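Week 8 notes. Read these before Tuesday and bring your draft of the Filtex leaflet, printed, single-sided. The reading is still the warranty chapter in the course pack.

# Writing Instructions for Household Products

## 1. Where we are

Last week we looked at the parts of a leaflet: title, list of contents, warnings, setup, daily use, cleaning, problems, disposal. This week is about the sentences inside those parts, mainly the numbered steps. Most of the leaflets you handed in had a sensible order and weak steps.

A step tells one person to do one thing. It starts with a verb when it can. It names the part the same way every time. If the reader has to do something first, or has to be in a certain place, that goes at the front of the sentence.

Weak: *The tank should be removed and emptied before the filter is rinsed under running water.*

Better:

1. Remove the tank.
2. Empty the tank into a sink.
3. Take out the filter.
4. Rinse the filter under running water.

The second version is longer on the page. It was faster to follow when we tried both in class in September, and fewer people forgot the tank.

## 2. One name for one part

Pick a name and keep it. In school you were told to vary your words, and in most writing that's fair advice. In instructions it makes the reader stop and look for a second part. The old Brerov kettle leaflet uses "lid," "cover," "cap" and "top" on a single page, and two of those turn out to be the lid.

Make a term list before you write. It can be very short:

| Part | Name to use | Do not use |
|---|---|---|
| Thing you pour water into | tank | reservoir, container |
| Thing that catches dust | filter | screen, mesh, pad |
| Thing you press to start it | power button | switch, on key, starter |
| Thing you hold to control it from across the room | remote | handset, controller, unit |

The last row matters more than it looks. "Unit" is the worst word in household leaflets. I have seen it mean the whole product, the indoor half of the product, the remote, and the wall bracket. Strike it from your drafts.

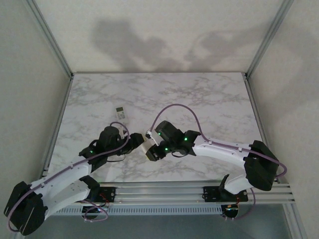
When a part has a word printed on it, use that word exactly as printed, with the same capitals. If the button says MODE, the step says "Press MODE." It does not say "Press the mode selection button." When a button has only a symbol, print the symbol and give it a name the first time. After that the name alone will do.

If the maker changes a part between models, check the list again. The Clusik fan leaflet we read in Week 5 had a perfectly good term list, but it was written for the model before.

## 3. Conditions come first

People read a step and start doing it before they reach the end. Anything that limits the step has to come before the verb.

Weak: *Press and hold the power button for two seconds, unless the light is red.*

Better: *If the light is red, wait. When the light is green, press and hold the power button for two seconds.*

The same goes for tools and supplies. If step 6 needs a screwdriver, the reader should hear about it before step 1. Say what kind. "A small Phillips screwdriver" is enough. "Suitable tools" is no help to anyone standing in a kitchen.

Where to put conditions:

- For the whole task: in a line above step 1.
- For one step: at the front of that step.
- For a choice between two ways of doing it: split the task into two lists, each with its own heading. Do not nest one list inside the other.

## 4. Fasteners, covers and other small parts

This section is for those of you doing the Filtex or Pană products, where the user has to open something.

Say how many screws there are and whether they come all the way out. Some stay in the cover on purpose, and people will strip the head trying to get them free. Say which way to turn only if it is not the usual way. If a cover slides before it lifts, that is two steps.

Tell the reader where to put the pieces only if it makes a difference later. A long leaflet for a simple product looks harder than it is, and people put it back in the box.

For closing up again, write the steps out. "Reassemble in reverse order" saves you five lines and costs the reader a good deal of scrolling their eyes upward. Some steps do not reverse neatly. You do not "un-press" a tab, for instance; you push the cover until it clicks.
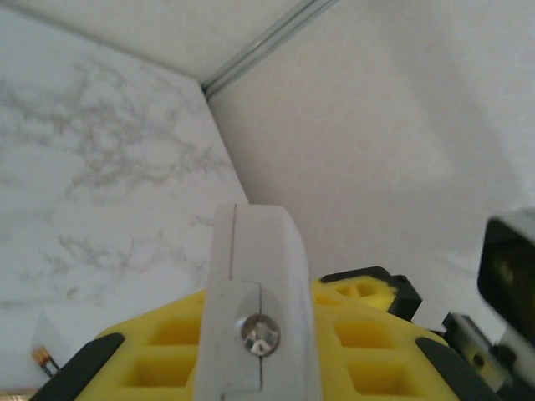 Chinyere Ajayi wrote in the margin of last year's handout that the rule goes too far. On a battery cover with a single screw, she said, writing out the closing steps only adds clutter, and "reassemble in reverse order" could at least become "put the cover back and tighten the screw." I accept that. For three opening steps or fewer, one plain sentence for closing is fine. It still has to name the parts.

Aminu Ibrahim added a second note under hers: check the closing sentence against the real product, with the cover off, in your hands. He is right about that too.

## 5. Numbers and units

Write numbers in steps as figures when there is a unit after them: 500 ml, 2 cm. Put a space between the figure and the unit, and keep them on the same line. In running text you can spell out the small ones.

Give the number the reader can use. A tank may hold 1,132 ml to the brim, but nobody fills it to the brim. If there is a fill line at 500 ml, the step is "Fill the tank to the 500 ml line." The full volume can go in the technical table at the back with the voltage and the weight.

Do not switch between systems inside a step. If the leaflet has to serve two markets, put the second measure in brackets and be consistent through to the last page.

## 6. Warnings

A warning has three parts, in this order: what the danger is, what it can do to you, and how to avoid it. Place it before the step it belongs to. A warning after the step is a report of an accident.

> **Hot steam.** Steam from the spout can burn your hand. Keep your hand away from the spout while the light is on.

Keep the number of warnings down. Several drafts had a box on nearly every step, including one against dropping the leaflet itself in water. Where everything is boxed, the reader skips all of it, including the steam. General cautions about placing the product on a flat, dry surface belong on the warnings page, once.

Do not use a warning to cover for a poor step. If you find yourself writing "Caution: do not overfill," go back and look at whether the filling step mentions the line.
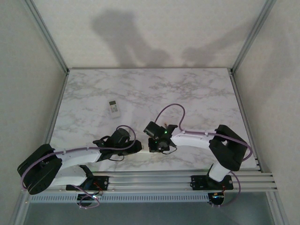

Signal words (Danger, Warning, Caution, Note) need to keep the same meaning from start to finish. For this course, use Warning for anything that can hurt a person and Note for anything that can only hurt the product. Leave the other two out.

## 7. Testing a draft

Give the draft and the product to someone who has not seen either. Sit where you can see their hands. Do not help, and do not nod. Write down:

- the step number where they stop or go back
- any word they say out loud as a question
- anything they do that is not in the draft
- anything in the draft they skip

Afterward, ask them to tell you what the product is for. You may be surprised, and your title may need work.

Fix the steps where they stopped, then test again with a different person. The first one has learned the product by now and is no longer any use to you, kind as they were to help. Ruoxi Li's test sheet is in the course folder if you want a ready-made form.

## 8. For Tuesday

Mark up your own Filtex draft before class:

1. Circle every name for a part. Join the circles that mean the same part.
2. Underline every "if," "unless," "when" and "before." Move each one to the front of its step, or be ready to say why it stays.
3. Cross out "unit."
4. Put a star by every warning and check that it sits above its step.

We will swap drafts in pairs for the first half. Aigars Jankauskaitė and Frauke Gerlach have the Pană leaflet, so they will pair with each other.

Revised drafts are due at the start of the following class. Staple them, please, and put the term list on the last page.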